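Zendano phone-to-computer app: three weeks in

Posted 2020-08-21 by Anikó Bodnár

I only went looking for one of these because my old cable finally gave up and I refuse to email photos to myself one at a time like it's the dark ages. My brother-in-law uses Clorer and swears by it, but Clorer wants a subscription before it'll even let you look round, so I went with Zendano, which has a free version and a nice big green button saying so.

Setting it up

Pretty painless! You put the app on your phone, open the page on your computer, scan the square code and off you go. Mine connected on the second try (the first time I had the phone on mobile data, my own silly fault). After that it remembered me, and it's only asked me to scan again once, after an update.

The permissions screens do go on a bit. Contacts, messages, notifications, files, location... I said no to location and everything still works, so I've no idea what it wanted that for.
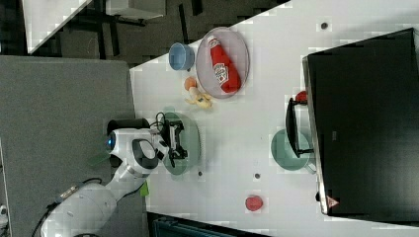
Moving files

I had 948 photos to shift off my phone and I did the lot in one evening with the telly on. It stopped once at 177 and just sat there, no error or anything, so I closed the tab and opened it again and it carried on from where it was. Very pleased with that, my last app would have started from scratch and given me two of everything.

Videos are slower. A long one of my niece's school play crawled along and I ended up leaving it and going to bed, but it was there in the morning. Folders come across with their names kept, hooray, although the dates on some of the older pictures went funny and now half of my holiday is filed under September.

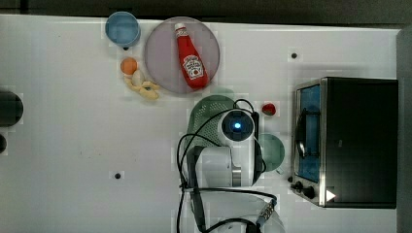
The search box is the bit I was most looking forward to, and I'm in two minds. If you remember what a file is called it's instant. If you don't, it tries to guess what's in the photo, and that's where it gets a bit hit and miss. A plain top-down shot like this one, with the ketchup bottle lying across a plate, is the sort of thing I'd expect to get back by typing "ketchup", and I do sometimes get what I ask for that way, but typing "bottle" gave me a page of my sister's wedding. I've gone back to naming my folders properly.

Texting from the computer is lovely, I'll say that. I type so much faster on a real keyboard and my mum now gets whole paragraphs out of me. Messages turn up on the screen a second or two after the phone buzzes, and you can turn the little pop-ups off one app at a time, which took me a while to find (it's under Devices, not under Notifications, who decided that?).

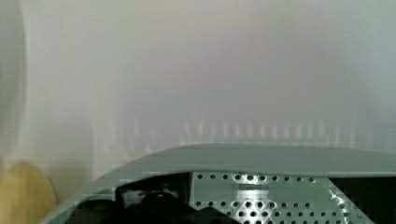

Group chats are another matter. Replies sometimes go out as separate messages to each person, so everyone gets it but not in the group, and then you've got five people asking what you're on about. I wrote to support and had an answer the next day from Ottó Kozma, very polite, who said they know about it and to switch off "merge threads" for now. I did and it's been better, though it still happened once last week.

Oh, and battery! It does eat it. I started one morning on 84 per cent and was hunting for the charger by lunch. Turning off the clipboard sharing helped a lot.
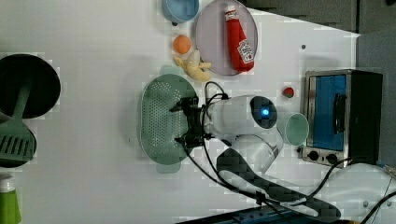

Free or paid?

The free version gives you 777 MB of transfers a month, and I blew through that on the first evening, so I paid for a month to finish the job. Cancelling was two clicks and they didn't beg. I also had a quick go on Atinga, which has no limit at all but covers everything in adverts, and I couldn't get it to see my memory card.

I'm giving Zendano four stars out of five. It'd be the full five if they sorted the group messages and put the settings where a normal person would look for them. I'm staying on the free one for texting, and I'll pay again next time the phone fills up.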